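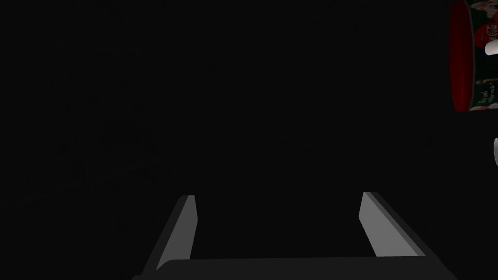 *Antigoni Theodorakopoulos / Stestora*

## 5. Recording a family vault

A vault holds more than one burial under a single plot number. In Kumum you set up the vault first and then attach each burial to it. Single graves are covered in section 4.

You need an account with Register Editor rights. Have the paper burial register open at the right page before you begin, as an unsaved form closes after 20 minutes.

### 5.1 Create the vault

1. From the main menu, choose **Plots > New > Vault**.
2. Type the plot number exactly as it appears on the churchyard plan, including any letter at the end.
3. Under **Location**, choose **Inside church**, **Churchyard**, or **Private grounds**.
4. Enter the family name. If the vault passed to another family by marriage, put the later name in **Also known as**.
5. Enter the number of places. If the register doesn't give one, leave the box blank. Do not enter 0, which marks the vault as closed.
6. Click **Save**. The vault appears on the plan with a gray outline.

> **Note:** For **Private grounds**, Kumum asks for the name of the landowner and a contact for visits. Neither is shown on the public search page. 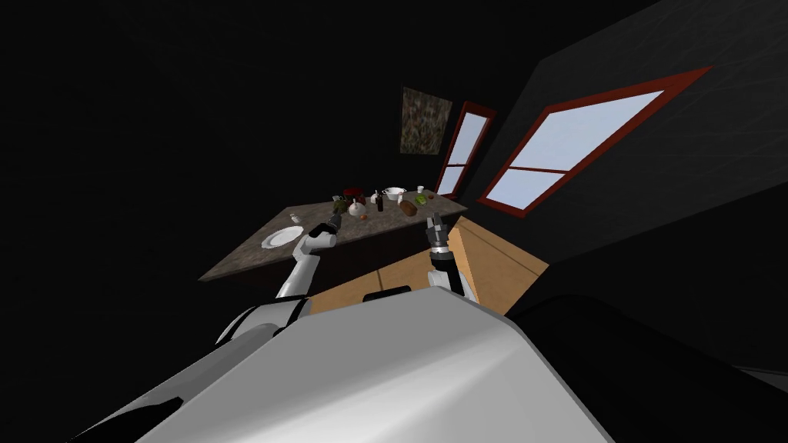 *Page last changed Aug 29, 2018*

### 5.2 Attach burials

1. Open the vault and click **Add burial**.
2. Search for the person by last name. Records brought over from Ishida files are listed with the last name in capitals.
3. If the person is already in the register, select the record and click **Attach**. If not, click **New person** and fill in at least the name and the year of burial.
4. Set the position: the wall or shelf first, then the place number counted from the door.
5. For cremated remains, check **Casket or urn**. One place can hold up to 8 urns.
6. Repeat for each burial, then click **Save vault**.

> **Caution:** Attaching a person to a vault removes any earlier plot link. If the remains were moved, use **Record a transfer** (section 6) so that the first resting place stays on file.

### 5.3 Set who can see the location

Some families ask for the exact place of a burial to be kept private. The setting is made burial by burial, so one vault can hold both public and private entries.

1. Open the burial and go to the **Privacy** tab.
2. Choose **Show plot**, **Show churchyard only**, or **Hide**.

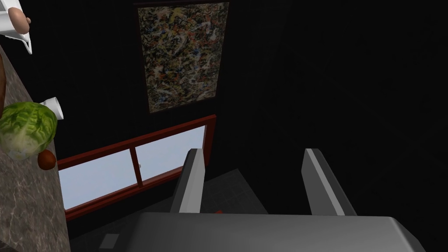 3. If you choose **Hide**, enter the name of the person who made the request and attach a scan of the letter.
4. Click **Apply**. The public search page picks up the change overnight.

Printed plans are not changed by this setting. Plans printed through Skatix show every plot unless **Leave out private entries** is checked in the print window.

### 5.4 If the vault will not save

- **Error 84:** the plot number is already in use. Look for a single grave with the same number and no letter.
- **Places exceeded:** more burials are attached than the vault has places. Check for a person entered twice under a maiden name.
- **Save** is grayed out: your account is read-only. Contact Abelardo Cáceres at the records desk.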